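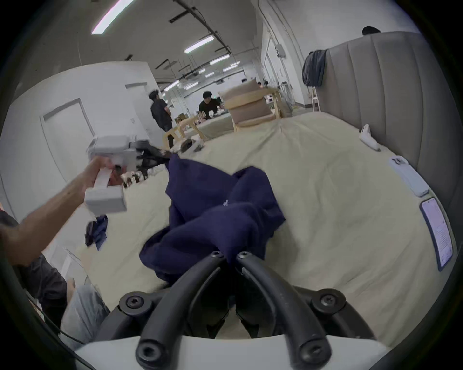

Something navy blue, picked up off the bed.

Section 2: Getting your anime watchlist into Pollow

Okay, so you've installed Pollow and you've made an account (if you haven't, go back to Section 1, I'll wait). Now comes the part I like best, where all the shows you've been tracking in your head or in some awful spreadsheet finally get a proper home! I moved my own list over last December, all 3,104 episodes of it, and it took me one evening with a bowl of noodles.

What you need before you start:
Your old list, saved as a CSV file
Your Pollow login
The Buzatu add-on, if you watch with subtitles and want your place in an episode remembered

Importing the list

1. Open Pollow and go to My Shelf.
2. Click the little gear, then Import.
3. Choose your CSV file. Pollow takes up to 300 titles in one go, so a longer list has to be split into a couple of files first.
4. On the next screen, match your columns to theirs. Title and Episodes Watched are the only two you have to match. I also match Score, but I'm fussy about my scores.
5. Click Preview. Please don't skip the preview.
6. If it all looks right, click Add to Shelf and leave the tab open until the bar fills up.

Note: Titles can be in English or romanized Japanese and Pollow will usually sort it out. Where it can't decide, you get a yellow row and a drop-down. I had 59 yellow rows, nearly all of them shows where I'd typed a nickname or left off the subtitle.

Caution: Importing the same file twice doesn't merge anything. It doubles your episode counts, and the only fix is to clear the shelf and start over – ask me how I know.

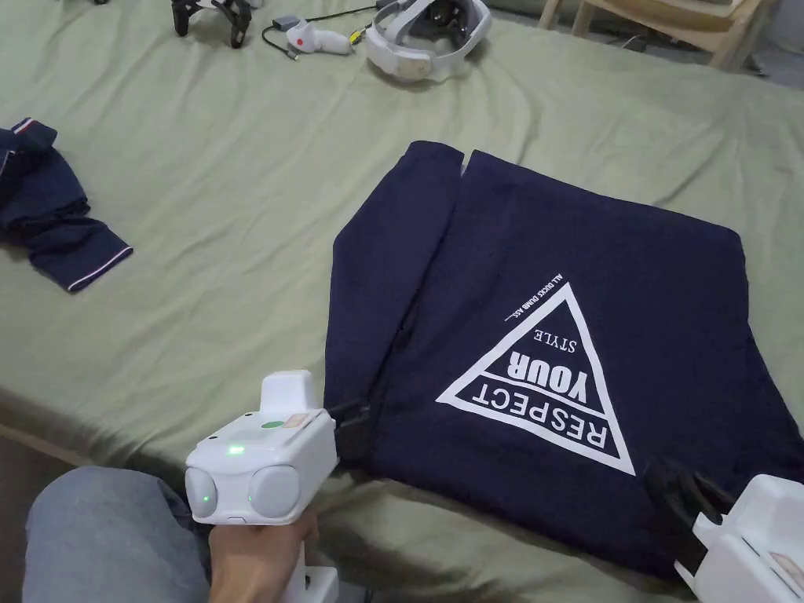 Page last changed: 19 March 2018 (L. Maglaya)

Sorting out seasons

Anime seasons are a mess and every site numbers them differently. One place calls the second half of a show Season 2, another calls it Part 2 of Season 1, and a third lists it as a whole new series with an exclamation mark on the end. Pollow goes by broadcast run, so a show that took a three-month break gets two entries.

1. In My Shelf, click Group by Series. Entries that belong together fold up under one heading.
2. Open a heading and check the order. Drag entries up or down if they're wrong.
3. For movies and specials, click the dot next to the title and pick Before, After or Anytime. I put recap movies under Anytime and then never watch them.
4. Click Save Order. It won't save by itself, and switching pages throws your dragging away.

Note: If you'd like to keep the numbering from your old list, turn on Use My Labels under the gear. Felicidad Tiongson wrote in to tell me it also works on shared shelves, as long as the person who made the shelf turns it on. Thank you, Felicidad! I'd had that wrong in the older version of the guide.

Turning on new episode alerts

1. Go to Alerts and set your time zone. Do that first, or you'll get pinged at four in the morning for a show that airs after midnight in Tokyo.
2. Tick the shows you're following right now. Leave the "maybe someday" ones alone.
3. Pick Subbed, Dubbed or Either. Dubs often turn up weeks later, and Either sends you an alert both times.
4. If you watch on a Culley box, choose Send to Device and type in the code from your TV. Older Anley boxes don't show a code, so on those you're stuck with email.
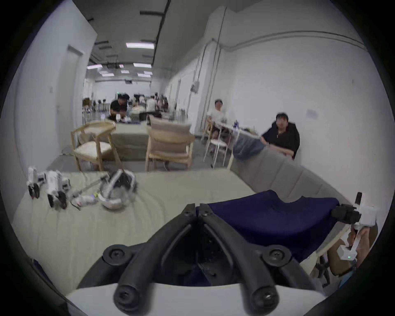 Dark navy cloth and a pale cushion.

Keeping spoilers off your screen

Alerts come with an episode title and a thumbnail, and both can wreck a good twist. I lost the ending of a whole mystery arc to one thumbnail and I'm still mad.

1. In Alerts, click Preview Style.
2. Choose Number Only.
3. Do the same again under Device if you're sending to your TV – the two settings aren't linked.

Caution: Number Only doesn't hide the comments under an episode page. Scroll carefully, or switch comments off under the gear until you've caught up.

Buzatu has its own page, which is Section 3. Have your subtitle language picked out before you open it.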